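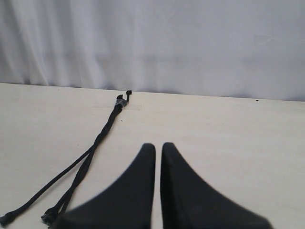
What does a student team have to turn in for the cable module at Bamemberg?

A working pick-and-route controller, the logs from the graded runs, and a report of no more than 8 pages. Source code goes in the team repo and is checked out at the deadline. There is no slide presentation this term.

I'm on the Wurnov team with Virgil Pîrvu and Mélanie Gill. Gerrit Le Roux teaches the module. Notes on the past stretch of lab work follow, mostly so the next group can find them by searching.

The task: a cable starts somewhere on the table. The arm has to find a free end, grasp it behind the plug, and carry it to a target pose. The grade is based on final plug position, final plug angle, and whether the cable was pulled tight at any point.

Being pulled tight is a hard fail for the run. It's measured from wrist force, filtered, with a threshold we don't get to change. We lost more points on this in the first graded session than on position and angle together.

Our stack is called Veda. It was already called that when we inherited it from last year's group. Three parts: a segmentation model on the wrist view, a planner that picks a grasp point and approach angle, and a plain impedance controller for the motion. The only learned part is the segmentation.

We kept it that way on purpose. Mélanie wanted an end-to-end policy and trained one on the side. It was smoother than Veda when it worked. When it failed we had nothing to look at except weights, and the report has a required section on failure analysis.

The training set for the segmenter is 4,000 labeled frames. Most of those came with the repo. We added 300 of our own after finding that the old set had almost no plugs near the gripper fingers.

The effect of that gap was predictable once we saw it. Black plug, black finger, low contrast between them. The model merged both into one region and the planner then tried to grasp its own left finger. The motion limits stopped it each time.

Fix one was the extra frames. Fix two was a static finger mask for each gripper opening, subtracted before the planner sees anything. Fix two did nearly all the work. We should have done it first.

If you build a finger mask, build it from frames with no cable in them, and at the openings you really use. We made ours at closed and fully open and interpolated. The edges were wrong in between. Redo from scratch took one afternoon.
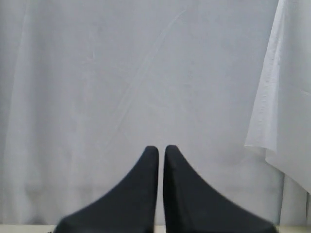 The other thing worth checking at that stage is exposure. Ours was on auto. Pale background plus dark fingers means the exposure shifts as the fingers open, and the mask threshold shifts with it. Lock exposure, lock white balance, then make the masks. In that order.

Virgil wrote a small script, named Pop, that steps the gripper through its openings, waits for the reading to settle, saves a frame and moves on. It's in the tools folder. It has one argument, the step size. The default is too coarse.

Grasp selection. The first version took the point on the cable closest to the gripper. Simple, and bad. Closest is often where the cable splits, and lifting at a split brings all the branches along.

Second version: trace the cable centerline, find endpoints, rank them by distance to other branches, grasp a fixed length behind the best one. If no endpoint is in view, raise the arm and look again. If there's still none after two looks, stop and report. A stopped run scores higher than a tight cable.
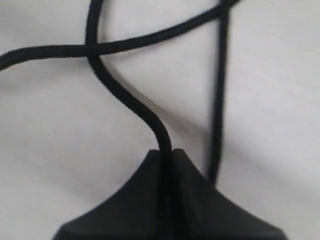
Crossings are the part we still don't have solved. The tracer follows a centerline, and at a crossing it has to decide which way the line continues. It picks the branch with the smallest change in heading, which works for straight runs and gets unreliable when one of the cables is bending. The S-curve there, passing under the cable that runs across it near the top left, is the kind of case to budget time for. If the planner grabs the lower one and lifts, the upper one comes with it. So over/under has to be known before the grasp, and our segmentation output is a flat mask with no ordering in it.

Current attempt: crop a patch at each crossing and classify which cable is on top. It looks at the edges, and the one with unbroken edges through the patch is marked as upper. Braided sleeving makes this harder than it sounds. The weave produces edges of its own at that scale.

Blurring the patch before edge detection helps with the weave and hurts at shallow crossing angles. We have one blur setting that is acceptable for both. It was found by trying values, and the report will say so.

Teodor Ursu, from last year's group, suggested skipping the classifier: nudge one cable sideways and see which one moves. Physically reasonable. It costs time per crossing and adds contact, and contact adds force risk. Parked for now.

Radu Pană runs the bench schedule. Slots are 6 hours, Thursday is graded runs only. If you need to change anything on the arm, do it in your own slot and put it back. Gripper opening limits are stored on the controller, so a changed value stays there for the next team.

Settings that have been stable for us: exposure locked, finger masks rebuilt after any gripper work, lift speed halved for the first part of the lift, force log saved on every run including the good ones.

The good ones matter. We found a slow drift in the wrist force zero only by comparing successful runs from the start and end of a slot. Re-zero before each run, with the gripper empty and the arm still.

Next up is the patch classifier on held-out crossings, then a decision on whether it goes into the graded build. If it doesn't, Veda will treat every crossing as unknown and pick a different end.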